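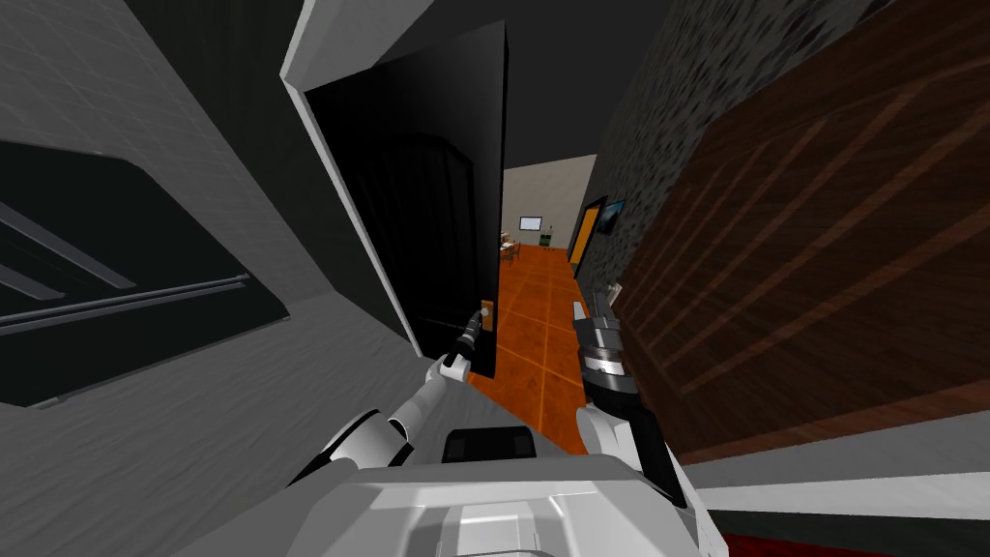 The Nivetti is a two-arm service robot for indoor buildings, and this page explains how to set it up and keep it in good condition for door work. Before the real machine touches any door at your site, we build the site in the simulator and let the robot practice there. The slim black gripper is the one we bring to the handle, and the approach to the handle is where most of the setup time goes. A dark door like the one in this rendered corridor, with a small brown-orange handle plate near its edge, is a good first exercise. The second arm has the thicker gripper with the silver band, and it should be kept clear of the door during the first runs.

## What is delivered

- Nivetti upper body with two arms, white shell
- One slim gripper and one wide gripper
- Charging dock and cable
- Sung controller, with the setup program already installed
- License for the Arnoda simulator, for 2 computers
- Tool roll with hex keys and the torque wrench

The wheeled base is ordered separately. Please tell us the width of your narrowest door when you order it.

## Setting up for a new door

1. Measure the door: width, height of the handle, side of the hinges, and whether it opens toward the robot or away from it.
2. Write these values in the door sheet of the Sung controller. One sheet is one door. Do not copy a sheet from another door, even if both doors look the same.
3. Load the sheet in Arnoda and run the opening motion 30 times. The program changes the start position a little at each run.
4. Look at the force curve. It must stay flat until the gripper closes. If there is a peak before closing, the gripper arrives too low or too much from the side, and the approach angle must be corrected.
5. Repeat on the real door at slow speed, with one person at the stop button.

A door with a closer is heavier at the beginning of the movement. For such a door, set the pull to "long" and give the arm more time. We do not recommend to increase the force limit — the joints of the wrist will suffer before the door does.

## Care of the grippers

The tip of the slim gripper has a replaceable pad. Check it every week with the power off. When the pad is shiny or has a cut, change it. Two small screws hold it, and they must be tightened by hand only.

Clean the pads with a cloth and plain water. Alcohol makes them hard. The wide gripper needs less care, but dust can collect where it joins the forearm, and a soft brush is enough to remove it.

After 3000 door openings the controller shows a yellow message and asks for wrist service. The robot continues to work, but please do not wait long. The service is done in this order:

- Park both arms and disconnect the battery.
- Remove the cuff of the gripper.
- Apply grease to the wrist ring (one small tube for each arm).
- Close the cuff and run the zero position test.

If the test fails, first check the cable inside the cuff. In most cases it was pinched when closing.

## Spare parts and repair

Gripper pads are sold in packs of 4. Grease tubes, cuffs and wrist cables are in stock at our workshop in Erville. The elbow and shoulder joints cannot be opened by the customer. For these the full arm must be sent to us, in the original box if you still have it.

The workshop is closed for inventory in November. Orders for pads are still shipped during this time, but arms received then will wait until we open again.

When you write to us about a fault, please attach the door sheet and the last force curve, and tell us which arm was in use.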